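Cuaderno de taller, 31/5/24

Pulido y baños

Mañana perdida con el rectificador. La salida baila en cuanto se carga, y con el baño flash no hay forma de repetir espesor. Cambiado el fusible, igual. Miro las pinzas: la del ánodo estaba verde por dentro. Lijada y vuelta a poner, ahora aguanta. OJO: revisar las pinzas ANTES de desmontar nada, que ya van 2 veces.

Pasta de Herum: corta bien en latón pero deja grasa en los calados. En la chapa lisa sale con agua caliente y jabón, en la filigrana ni de broma. Probar a calentar la pieza un poco antes del desengrase. El cepillo de cerda blanda ya está para tirar.

Desengrasante Brollix al 20: lo de siempre, espuma demasiado. No usar con perla ni con nada pegado, se come el adhesivo. Para perla, paño húmedo y punto, y secar en plano porque el hilo mojado da de sí si se cuelga.

Orden de trabajo para piezas mezcladas, que luego se nos olvida:
primero separar lo que lleva perla o cuenta
después relojes, aparte, nunca a la cuba
cadenas de una en una, si no se hacen nudo
lo macizo al final
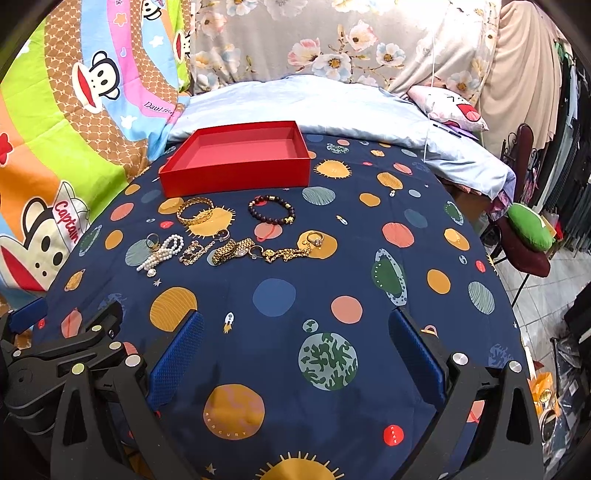
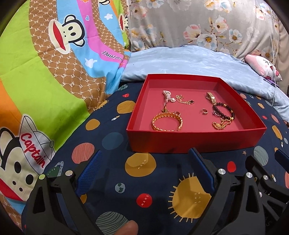

Las perlas, el reloj y el brazalete ancho, dentro de la caja.

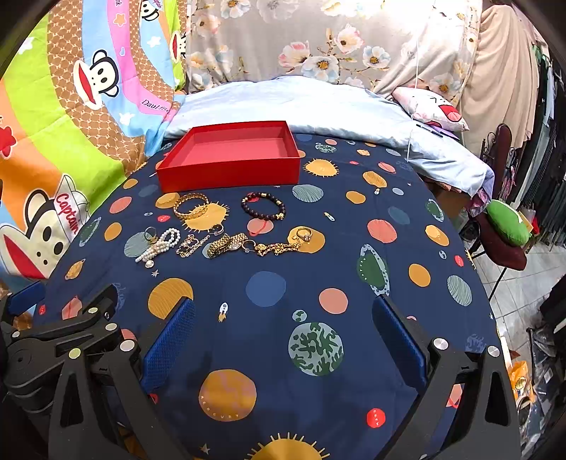

Almacenaje

Tiras de papel antideslustre Willems: las abiertas en septiembre ya no sirven, la muestra de plata guardada con ellas ha salido amarillenta por el canto. Las cerradas, bien. Apuntar fecha de apertura en la bolsa con rotulador, por favor, todos.

Bolsas con cierre mejor que cajitas para la plata. Para el chapado me da igual mientras no se rocen unas con otras.

Enhebrado

Hilo Cudeck fino: nudo entre perla y perla cierra bien, pero la aguja se abre al tercer pase. El grueso no entra en taladro pequeño, hay que escariar y no merece la pena. Me quedo con el fino y aguja nueva por collar. Queda poca aguja, pedir.

Pendiente

Factura de Herum, 173, reclamar el abono del bote que vino abierto.
Etiquetas: el pedido mínimo son 2.000, preguntar si lo parten.
Cambiar el agua de la cuba, huele.
Repetir el flash con la pinza limpia y anotar tiempos esta vez, que en la utlima tanda no apunté nada.
El extractor pita otra vez. Mirar correa.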